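Despina Krasniqi, costumière : « une manche, ça se comprend en la défaisant »

Rendez-vous à 8 h, elle a déjà commencé. Café froid sur la table de coupe, radio en sourdine, une robe retournée sur l'envers dont elle ne dira rien, secret de production. Despina Krasniqi travaille seule depuis l'arrêt de la troupe Laltmont, où elle a tenu l'atelier pendant 12 saisons. Depuis elle habille des petites compagnies, un opéra de poche, parfois un club de lutte.

On commence par les débuts. Elle soupire un peu. « On me demande toujours ça. J'ai appris chez Đorđević, la maison de retouches, rue basse. Deux ans d'ourlets. Des pantalons, que des pantalons. J'en rêvais la nuit. » Elle voulait faire de la robe de mariée. Puis un metteur en scène entre un soir avec une redingote déchirée sous le bras, il la lui faut pour le lever de rideau. Elle la répare dans la loge, à genoux, pendant que l'acteur s'échauffe la voix. « J'ai vu la pièce depuis la coulisse et je n'ai regardé que ma couture. Elle a tenu jusqu'au troisième acte. »

Jusqu'au troisième ? « Il y en avait quatre. »

Le métier donc. Moins de dessin qu'on croit, beaucoup de lessive. Elle insiste là-dessus. Un costume de scène est lavé tout le temps, il prend la sueur, le fond de teint, la poussière du plateau. Les rouges sont une plaie. « Un rouge pas fixé avec un passepoil blanc, vous lavez une fois et vous avez du rose. Je lave tous mes échantillons avant de couper, toujours. Les jeunes ne le font pas, ils apprennent vite. » Elle achète ses cotons chez Fustetti, au rouleau, et garde chaque chute dans des boîtes à chaussures étiquetées par pièce. 642 boites, elle a fini par les numéroter l'hiver dernier quand elle a dû changer de local.

Le déménagement, parlons-en. Quatre étages sans ascenceur, deux machines industrielles. « La surjeteuse, j'ai cru qu'on la laissait dans l'escalier. » Le nouveau local est plus petit, plus clair, le loyer tient : 600 par mois, charges comprises. Elle a perdu le mur où elle épinglait les patrons. Elle les roule maintenant, elle n'aime pas ça, ça fait des plis.

Le spectacle en cours s'appelle Jollstead. Une histoire de village, de fanfare et de match perdu, création prévue en août, en plein air. 29 costumes pour huit comédiens, des changements très rapides, certains derrière une simple bâche. Alors pas de boutons. « Des boutons pour le public, des pressions derrière. Tout le monde fait comme ça. » Et les chaussures ? Elle lève les yeux au ciel. Chacun apporte les siennes, elle les teint.

Ce qui l'occupe le plus, ce sont les tenues de sport. Elle les trouve difficiles, plus qu'une crinoline. Un survêtement trop neuf sonne faux à vingt mètres. Il faut le vieillir, poncer les coudes, détendre la taille, et que le cordon pende comme il faut. « Un cordon trop court et l'acteur joue avec toute la soirée. Trop long, il marche dessus. »
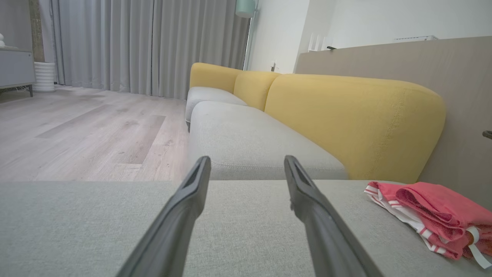
Dernière mise à jour de la page : août

Vêtement rouge, bords blancs rayés de rouge, cordon blanc : c'est le genre de pièce dont elle parle pendant un bon quart d'heure. La bordure surtout. Poser une bande rayée dans une courbe sans que les rayures partent en biais, « on y laisse des après-midis ». Elle bâtit à la main, coud lentement, défait, recommence. Pas de secret, dit-elle, juste un fil de bâti qui glisse bien et de la lumière.

L'argent, question obligée. Elle répond sans détour : les compagnies paient tard, les tissus se paient tout de suite. Elle fait encore des ourlets pour les voisins. Et ça ne la dérange plus, les pantalons.

Transmettre ? Une stagiaire à la rentrée, la première depuis longtemps. Programme de la première semaine : découdre. Une veste d'homme entière, doublure, épaulettes, tout, en gardant chaque morceau dans l'ordre. « Une manche, ça se comprend en la défaisant. Après on peut parler. »

Son téléphone sonne, un essayage avancé d'une heure. Elle cherche ses épingles, elles sont à son poignet. Pour la suite des dates de Jollstead, voir avec la compagnie, le calendrier n'est pas encore calé.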